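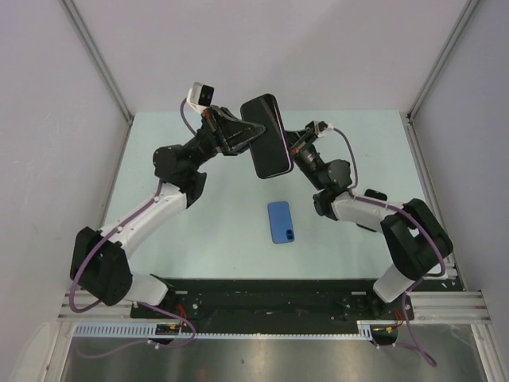

**Local party caucus – how do delegates to the county convention get picked, and can I still get on the list?**

posted by Kiri Trevaskis, July 2024

Moved to Goodwin in December, registered with the party right after, so I'm on the rolls. Went to my first precinct meeting last week and came out more confused than when I went in. They kept saying our precinct gets 7 delegates to the county convention but only five names were read out. Then somebody moved to "close the list" and it passed on a voice vote and we all went home.

So are the other two seats just empty? Can I ask for one? And whats the difference between a delegate and an alternate, do alternates get to vote on anything. The county site has one page on this and the link to the rules is dead. I did call the number on there, got a full mailbox.

Also someone at my table said you have to have been registered a full year. If that's true I guess I'm out of luck till next time. I'm in precinct 42 if it matters, the one that votes at the Plevon Street school.

---

**Weronika Pietrzak**

Been a delegate four times, so from memory, check the actual bylaws.

Seats: the number comes from how many votes the party's candidate for governor got in your precinct last time. Ours was 1286 and that got us nine. Seven sounds normal for 42, it's a smaller one.

Empty seats: "close the list" only closes nominations at that meeting. Under our county rules the precinct chair can fill vacancies up to the credentials deadline. Needs to be in writing, with your name and address exactly how they are on the voter file. Exactly – I had a guy bounced over a middle initial.

Alternates: sit in the back, get a different color badge, no vote unless they're moved up. They get moved up when a delegate doesn't show by the end of the credentials report. Happens a lot. If all you can get is alternate, take it and get there early.

The year thing is for running for precinct chair, not for being a delegate. Delegates just have to be registered with the party in the precinct on the day of the meeting. You were, so fine.

What to do:

- email the precinct chair, not the county office
- say "I am asking to be appointed to a vacant delegate seat in precinct 42"
- ask for a reply in writing and bring a printout of it
- ask when credentials closes, it was 38 days before the convention last time but they move it

There's a fee at the door. They can waive it, ask for the hardship form.

---

**justusel_voter**

just show up. they never have enough people. I walked in one year and they handed me a badge

---

**Gerkano Rd Neighbor**

Wouldn't count on the walk-in thing. Might of worked before, but they check names against a list now and I watched people get turned away at the last one. They could sit in as guests but no floor vote.

Agree with Weronika on most of it. One thing, in my precinct the chair can't just fill seats alone, the secretary has to sign too. Don't know if that's county wide or just ours. Copy both of them on the email and you're covered.

Rules link has been broken since spring. The library in Goodwin has a paper copy at the front desk, you have to ask for it. Delegate stuff is in the back half, after the part on officers.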